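I have been grumpy about my kid's robotics club since October, and a few of you have asked me to either quit or write it up. So I'm writing it up. 2018-06-28, end of term, school year done, last session behind us.

The club is called Szekeres. It meets in Otlow, in a room with a brick wall and a concrete floor, and it takes high school juniors and seniors plus a few people from the community college. The fee was $162 for the year. I paid it without much complaint, though I did ask what it covered and got a flyer back.

The flyer promised "real robot learning." I pictured soldering. I pictured a thing on wheels that drives into a wall and has to be fixed. What they did for most of the spring was walk up to furniture with a gripper in each hand and do small chores, over and over, while the marker cubes on the grippers got tracked and the whole business got saved as training data. Drawers, mostly. Getting a tool out of a drawer, putting a tool into a drawer. The robot that is supposed to learn from all this belongs to a project named Drosasine, and I have yet to see it do anything.

I sat in on two sessions, so I'm not going only on what I heard in the car.

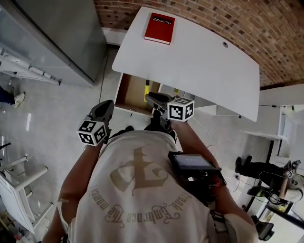 My first complaint is about the word "student." In a student project I expect the student to decide something. As far as I could tell the task list came down from Drosasine already written, and the kids' part was to carry it out cleanly. If a grasp was sloppy, you did it over. If you turned your wrist in a way the tracking didn't like, you did it over. That's a useful thing to learn, I guess. It's also how I'd describe my summer job at a packing plant, and they paid me for that one.

When I said this to the instructor I got a fair answer, which annoyed me. Data is the hard part, the instructor said, and every team that comes in wanting to build an arm finds that out with a month to go and nothing to train on. Fine. I have worked around software long enough to know that the boring part is usually where the work is. But then teach the boring part! Show them what a bad recording does to the result. Let them train something on a small pile and then on a big pile and see whether the big pile was worth it.

They did do a little of that. There was one evening in the spring when each team had to go through its own recordings and throw out the bad ones, and write down why. My kid came home talking about it, and talked about it at dinner too, and I'll admit it was the most I heard about robots all year. People reach for the handle before they've looked at it. People use their better hand for everything even when the task sheet says either one. Nobody on the team had noticed they did this until they had to watch themselves.

One evening out of a year, though.

The number that gets repeated is 2,578. That's how many recordings the club says it finished, and it was in the last newsletter in very large type. I asked how many survived the throwing-out and was told that was still being worked on. I asked how many you'd need for the drawer task to work on a desk it hasn't seen before, and was told that was a research question. Maybe so. I'd have put it on the first page of the flyer. 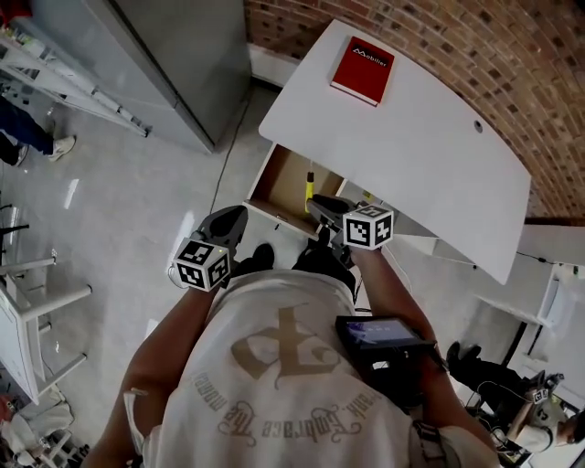 Then there's the competition. Nosmont is the regional one, and Szekeres entered 2 teams in the household tasks category. You get six tries per task. I was all set to be unimpressed, and then the event got moved to the fall, so I am holding that in reserve. The teams are supposed to run whatever the Drosasine people have trained by then. If it opens a drawer and gets the tool out on, let's say, half the tries, I will come back here and say so in a post with a nice title.

What I can't argue with is that my kid wants to go back. I offered other things. There's a club across town that builds the kind with wheels, and it's cheaper, and I know one of the other families. No interest. The reason I got was that the wheels one "already works," and I've been chewing on that for a week or so.

So we'll probably sign up again. I've sent an email asking for three things: one session a month where the kids pick the task themselves, a look at the training side, and the real count of usable recordings. I got a friendly reply that covered the first one and skipped the other two. I've written back.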